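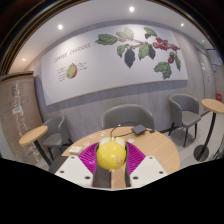
Diapositivo 2. O objeto amarelo entre os dois dedos da pinça de mão.

Notas do orador. Ensinar uma tarefa à mão, 12 de julho de 2023

Deixar o diapositivo no ecrã enquanto as pessoas se sentam. Começar pela pergunta que nos fazem sempre na Grendton: para mostrar uma tarefa a um robô, é preciso ter o robô ao pé? No nosso caso, não. A pessoa leva a pinça na mão, faz a tarefa, e a câmara que vai na pinça grava.

Dizer logo que há duas maneiras de o fazer e que usamos as duas. Na primeira, o operador comanda o braço à distância. Na segunda, usa a pinça de mão, sem braço nenhum. A palestra é quase toda sobre a segunda. O comando remoto fica para a parte final, se houver tempo.

Explicar a imagem circular. A lente é muito aberta e apanha a mesa, as cadeiras, a parede e as luzes do teto. Quem vê pela primeira vez acha que é informação a mais. O painel com o título COFFEE CHERRIES serve bem para falar disto: não tem nada a ver com a tarefa, mas é uma referência fixa, e o cálculo da posição da pinça precisa de referências fixas. Com uma parede lisa, o Itero perde-se mais.

Passar à tarefa. Pegar num objeto pequeno, levá-lo a outro ponto da mesa, largar, afastar a pinça. Dita assim parece curta. Pedir à sala que pense onde começa o gesto: quando a mão entra na imagem ou quando os dedos se começam a fechar? Tivemos 5 operadores em maio e cada um respondeu de maneira diferente. Hoje a regra é começar com os dedos abertos e a mesa à vista.
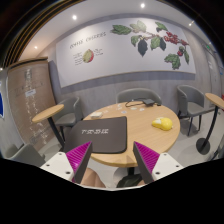
A aproximação é a parte que mais se estraga. O operador sabe onde está o objeto e vai direto a ele, depressa, como faria com a própria mão. O robô que aprende com isso também vai depressa e falha por pouco. Pedimos um movimento contínuo, um pouco mais lento do que o natural, sem paragens a meio. As paragens são piores do que a lentidão, porque o modelo aprende a parar.

Falar dos objetos que ficam na mesa. Não arrumamos tudo. Papéis, cabos e caixas podem ficar, desde que mudem de sítio entre gravações. Contar o caso da Clavstead: 13 sessões com a mesa sempre igual, e o modelo deixou de acertar quando alguém mudou uma caixa de lado.

Erros do operador. Se o objeto escorregar e a pessoa o apanhar outra vez, guardar a gravação com a etiqueta de recuperação. Se a pessoa desistir, apagar. Não cortar gravações ao meio.

Comando remoto (saltar se faltarem menos de 4 minutos). No projeto Yule usámo-lo para tarefas com força, como encaixar peças. O atraso cansa o operador, e as sessões têm de ser mais curtas. A vantagem é que o movimento gravado já cabe no alcance do braço. Com a pinça de mão isso tem de ser verificado depois.

Perguntas. Se perguntarem quantas gravações são precisas, responder que depende da tarefa e mostrar o gráfico do anexo.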